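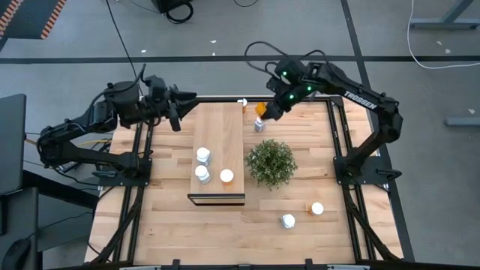 Zofia Szewczyk wrote to ask whether she could throw out the boxes and the paper leaflets once her pill bottles were on a shelf, and whether we could put the answer somewhere easy to find. Keep the leaflets. The boxes can go if the name, strength and expiration date are also on the bottle.

The other questions we get most often about storing medicine at home are answered on this page.

Can I keep my bottles on an open shelf or rack?

Yes, if no children or pets can reach it and it stays out of direct sun. A small rack on a desk or sideboard works well for adults living alone. If grandchildren visit, move everything to a locked cabinet before they arrive and put it back after they leave.

Is the bathroom cabinet a good place?

Usually not. Steam from the shower gets into bottles every time they are opened. A bedroom or hallway is better. The kitchen is fine if you stay away from the stove, the dishwasher and the sink.

Do the orange bottles and the white bottles need to be kept apart?

No. The color of the bottle doesn't tell you what is inside or how to store it. Go by the label. Many people keep prescriptions on one level and vitamins on another, and that is a good habit, but you can sort by morning and evening if that suits you better.

Can I combine two half-empty bottles of the same pills?

Please don't. The two fills may have different expiration dates, and if there is a recall you won't know which pills are affected. Finish the older bottle first.

Is it a problem to have a houseplant next to my medicine?

Only when you water it. Labels smear and caps collect drips. Move the bottles back or take the plant to the sink.
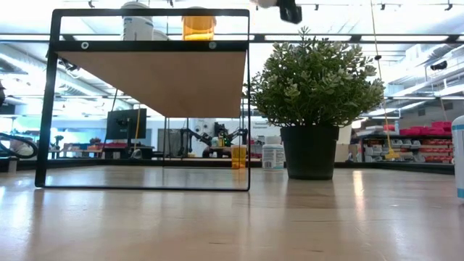
What sizes does the Clistau rack come in?

There is one size. It holds up to 14 standard bottles. We stock it at the Ruddale counter and can order it for the Mistia store. The item number is 709.

How do I clean the shelf?

Take everything off, wipe with a damp cloth, and let it dry fully before the bottles go back. Check the expiration dates while you have them in your hands.

What do I do with expired pills?

Bring them to the drop box by the Ruddale entrance. Cross out your name on the label first. We can't take needles or inhalers in the box, so ask at the counter for those.

Are you open over the holidays?

The Ruddale counter closes early in the last week of December. Hours are posted on the door.

Page last updated 22 December 2018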